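Birow Tabletop Objects: Data Card

Summary
Birow documents small items left on shared reading tables, together with the furniture nearby. The collection is maintained by Dumach and covers 28 tables.

Scope
Entries record desk accessories, display signs, framed pictures and seating. Printed text is transcribed only where legible.

Labels
Mouse pads and wrist rests are labeled separately. Clear plastic items of uncertain use are entered as "transparent case, other."
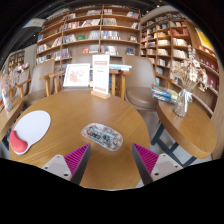

Kiran Rawat asks that chairs used to hold books keep the label "chair," with the books entered on their own line. The change is planned for March.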